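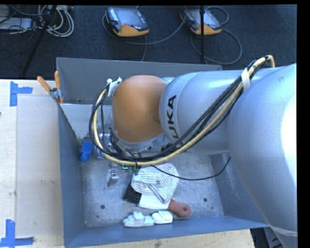

4. Setting the timer on your Karaki dehumidifier

Empty the water tank first, even if you emptied it this morning. The Karaki has a long memory and will sulk at a full tank.

4.1 Push the tank home until it clicks. A soft click doesn't count.

4.2 Hold TIMER for 2 seconds. The display shows 6, meaning six hours.

4.3 Press the arrows to change the hours. To go back from 1 you must go all the way up and round again. We did ask the factory.

4.4 Let go and wait. The number blinks, then settles.

Note: The timer forgets everything after a power cut. So does the clock, which will insist it is midnight.

Caution: Leave 40 cm clear behind the grille. Curtains get sucked in and come out looking chewed.

Caution: Don't drink the water. Don't give it to the cat either.

If the display shows F2, turn to section 6 and put the kettle on.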